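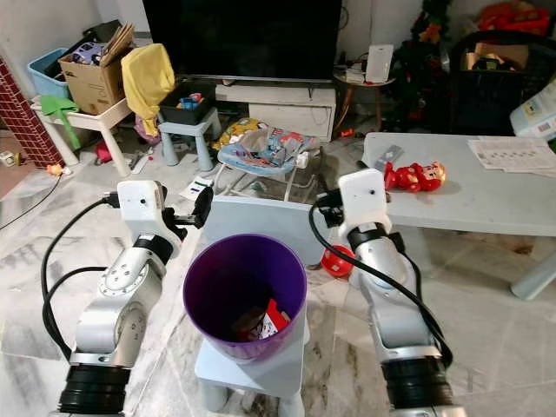

A two-arm station in a living room, with a bucket set between the grippers.

Robot Operators for Home Data Collection (part-time and full-time)

Atgate is hiring operators to record examples for a learning system that controls two-arm robots in ordinary homes. You will guide the arms by hand controllers through household tasks such as putting toys in a bucket, moving a box from a table to a stool, or folding a cloth. Each run is recorded from start to finish and becomes one example. The system learns from these recordings, so the way you do the task matters as much as getting it done.

The project is called Duro. It began in April and now has 70 homes signed up. We record in homes as they are. Expect toys on the floor, cables, low furniture and not much space to turn around in. We do not tidy a room before a session unless something is unsafe or the household asks us to.

What the job involves

You work in pairs. One person operates the arms and the other sets up each run, resets the objects and keeps the log. You swap every hour. A shift is four hours on site plus travel, which is paid. On a typical shift you will:

Carry in and set up the station, and check the arms and camera before the first run.
Read the task card and place the objects as it says. Some cards leave the placement up to you, and on those we want it different every time.
Record runs and mark each one as good, failed or unclear. Failed runs are kept. Please do not delete them.
Write one or two plain sentences for each run saying what was done, for example "picked up the red ball with the right arm and put it in the bucket."
Upload the session and pack up.

The work is repetitive. You may do the same pickup several dozen times in a shift with small changes. Some people find this restful and some cannot stand it — the paid trial shift is there so you can find out.

What we ask for

Steady hands and patience with small movements.
Good eyesight, with or without glasses.
Able to lift one end of an equipment case with a partner.
Clear written English for the run notes.
Comfortable and polite in other people's homes, including homes with children and pets.
A background check before you start. We pay for it.

You do not need a degree or any experience with robots. Our current operators have worked as warehouse packers, dental assistants, school bus drivers and piano teachers. Experience with game controllers or sewing helps a little in the first week and not much after that.

Training

Training takes two weeks and is paid at the full rate. Marianna Wysocka runs it at our Skaltia Street workshop. You start on a bench with blocks and cups, then move to a practice room, then go out with an experienced partner. Before you record on your own you will have 247 practice runs reviewed, with comments on speed, grip and wasted motion.

Privacy

The cameras record whatever is in view, and that includes the family's belongings. Every household signs a consent form and can ask for a session to be removed. Operators sign a confidentiality agreement. Personal phones stay in your bag during a shift — no photos, no exceptions.

Pay and hours

Hourly pay, the same rate for operating and for resetting. Part-time staff choose at least two shifts a week. Full-time staff also help with reviewing recordings at the workshop. Evening shifts are available and pay a higher rate. Rates are listed on the application form.

How to apply

Fill in the form on the Atgate jobs page by 13 August 2025. No cover letter needed. Tell us which hours you can work, how far you can travel, and whether you drive. Remigiusz Urbańczyk reads all applications and will reply either way. The next step is a short call, then the trial shift.

Questions about the work itself can go to Wellington Brito through the contact form. Put "Duro operator" in the subject line.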